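Tokwood Paddock Stand Set (Front and Rear)

Sold by Doolan Track Supply, Gomville

I've been selling stands to club racers long enough to have strong feelings about them, and the Tokwood set is the one I keep going back to. I run it under my own bike, a tired old 600 that has been down the road more times than I'd like to admit, and I've lent it to half the paddock at Ukcombe on wet practice mornings when everybody wants to change tires at once. It always comes home with somebody else's chain lube on it!

You get two stands in the box. The rear is a spool lift with a wide base and a long handle, so you can get a bike up by yourself without doing that awkward hip shuffle. The front lifts under the fork bottoms. If your fender sits very low you'll want the headstock version, and I stock that too – just ask before you order.

What I like about it

The handle length, mostly. Shorter stands pack better, sure, but by the last session of the day my arms are done, and I want the bike to come up with one easy push. The wheels on the rear stand are wide and fairly soft, so they roll over gravel and cable covers and the seams in old concrete (Ukcombe has plenty of all three).

The paint is a plain satin black. Mine has chipped where I bang it against the van door, and I touch it up with whatever is on the shelf. Edem Bawa, who races in the same class as me, had his done in bright orange so it stops wandering off to other garages. I may copy him.

What I don't like

The front stand is bulky. It doesn't fold, and in a small van it ends up on top of everything else. The pins also come loose in a tool bag, and I'd have liked a little clip for them. I keep mine in an old sock. And the instruction sheet is tiny, so I've typed up my own version and I put a copy in with every order.

Getting the bike up

Rear first, always. Stand on the left side, hold the bike upright with your left hand on the tail, and line the hooks up with the spools before you put any weight on the handle. Push down and back in one go. Then do the front. When you come down, do it the other way around, front and then rear. If you've never done it, grab a friend for the first few tries – I still do when it's windy.

Between sessions I leave the bike on both stands with the warmers on, check the chain, and then go eat. Don't skip lunch at a track day. I've watched quick riders go to pieces in the afternoon on nothing but coffee, and I've been one of them.

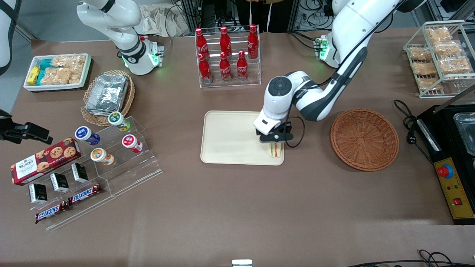 Will it fit my bike?

Probably. The spool hooks fit the common sizes, and I can swap them for rubber pads if your swingarm has no threads for spools. Single-sided swingarms need a different rear stand altogether, so please don't order this one and hope. Send me the make, model and year and I'll look it up. Antonina Stelmakh answers most of the email these days and she knows fitment better than I do, so you're in good hands either way.

Spares

Wheels, hooks, pads and pins are all sold separately and kept on the shelf. Wheels are what wear out first. I changed mine after almost 12 race weekends, and they'd have gone a bit longer if I hadn't left the stand out in the sun.

Shipping and returns

Orders leave Gomville within four working days, usually sooner outside of the spring rush. The set ships in one long box. If it's the wrong fit, send it back clean and I'll exchange it or refund you, whichever you'd like. You can also collect from the shop, or from my awning at Ukcombe if I'm racing that weekend – email first so I remember to load it.

Page last updated March 7, 2021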